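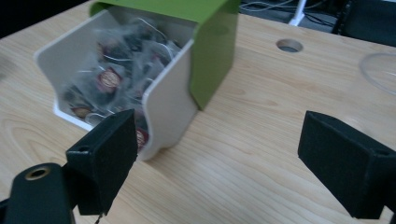
Gripper build, day 18 at the Hillcombe shop. Reprinted both fingers last night, four walls this time. The old pair flexed when you squeezed hard.

Brass inserts went in with a soldering iron. One sat crooked and had to be redone. 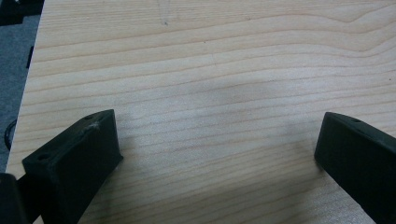 Pads are held with M3 screws. Normand wants thicker foam on them. I want to finish the trigger linkage first. It still has 5 mm of slop.

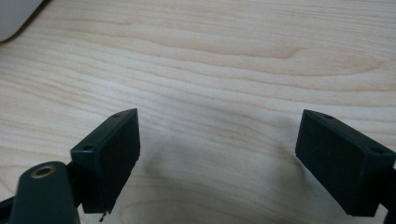
Hadiza is cutting new bushings this week. If they fit, the linkage goes back together and I'll post the files.

Print settings, for those who asked: 0.2 layers, PETG, no supports.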